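Small Shops Are Falling for Prutik, and It's Easy to See Why

Ask a shop owner what she hates most about taking cards and she'll say the waiting. The sale is done, the customer has gone home, and the money is still somewhere in the pipes. Prutik, a payment app from the young firm Hunik, settles in stablecoins and puts the money in the seller's wallet before the receipt has finished printing!

I spent a March morning in Dawber, where 67 businesses have signed up so far, and I came away grinning. The bakery takes it. So does the key cutter, and so does a bike repair stand that has been cash only since 2005. You hold up a phone, scan a square code and go.

What impressed me most was the fee page, because it fits on one screen. Sellers pay a flat monthly charge and nothing per sale up to 2000 transactions. After that there's a small cut, and every owner I talked to could tell me what it was without looking it up. (Try that with a card terminal contract.)
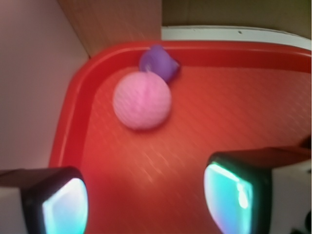 A pink ball on a red tray.

Cashing out is the part that used to scare people off. Hunik handles it through Plurkon, an exchange partner that moves balances into an ordinary bank account overnight, with a minimum of $100. The bakery does it every evening at closing. The bike stand lets its balance build up and pays a parts supplier straight from the app, which saves a whole round of bank forms.

Refunds still take a few too many taps, and a fix is promised for the next update. I'll be back in Dawber to try it, and to get another cinnamon roll.

Related
What Is a Stablecoin?
Picking Your First Wallet
Plurkon Adds Overnight Transfers
Crypto and Your Sales Tax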